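Lista de verificación: recepción y conservación de pescado fresco
Cocina Doucet. Revisión del 8 de julio de 2018

1. Temperatura de la cámara Landik: 2 °C. Conforme.
2. Lote 1.444, merluza entera. Ojos y agallas conformes. Peso en albarán: 362 g; en báscula: 285 g. Reclamar a Bestura.
3. Hielo con drenaje. Conforme. Comentario: rejilla mal encajada, corregida en el acto.
4. Tabla y cuchillo exclusivos para pescado. No conforme: tabla con cortes profundos, sustituir.

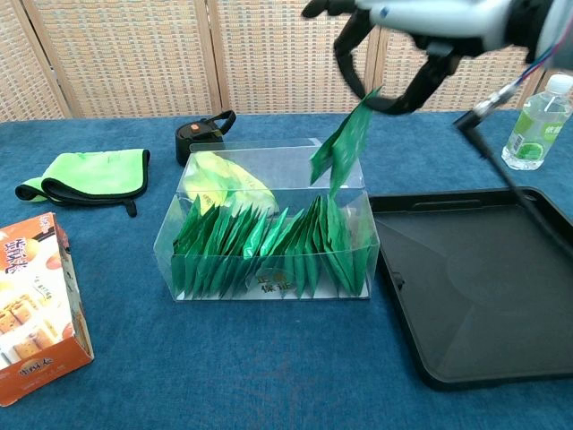 ¿Dónde se descongela el pescado que llega congelado?
En la balda inferior de la cámara, tapado y sobre rejilla, sin contacto con el líquido que suelta.

5. Etiquetado de alérgenos en guisos y caldos. Conforme.
6. Espinas: repaso con pinza antes de servir a niños. Falta anotar la hora.

Pendiente para octubre: calibrar la báscula.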